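Monday, grippers, bench notes

Comparing the two hand-held grippers before we order pads for the rest. Kernositz is the old one with the link arms, Nurska is the newer parallel one. Alfredo Ambrosio wants one picked for the Bawa kitchen tasks.

Setup
Same table, same wrist camera on both. 40 picks each: mug, sponge, marker, small carton. I scored a pick as good if the object stayed put in the fingers for the whole lift and came down where I meant it to.

Results so far
Kernositz 82 percent over the log, counting the two earlier sessions. Nurska 90 percent, but only today's picks. Most of the Kernositz misses are the marker, which rolls out toward the top of the pads.

Pads
Checked the Kernositz fingers with the jaws open. Both pads are worn and frayed. The right one is worse, peeling along the upper edge where it meets the block, with a torn bit hanging at its lower end. There is a bit of something silvery at the bottom of the left one, maybe foil or adhesive backing. Blocks and screw holes can stay as they are, I only want to change the facing.
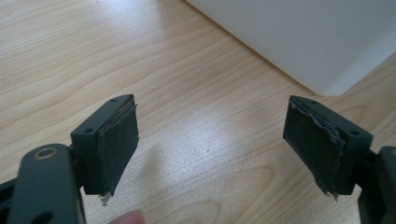

Camera
Left exposure on auto for both. The tabletop washes out between the fingers under the overhead light, so the marker is hard to pick out in the Kernositz clips. Try fixed exposure next time - 14 gain was fine on the Zosport arm, start there.

To do
- Strip both Kernositz pads and clean the blocks before sticking anything new on.
- Repeat the marker picks only, same 40, then update the log.
- Run Nurska two more sessions so the numbers can be compared fairly.
- Ask Alfredo if the carton size is final. The wide one barely fits Nurska.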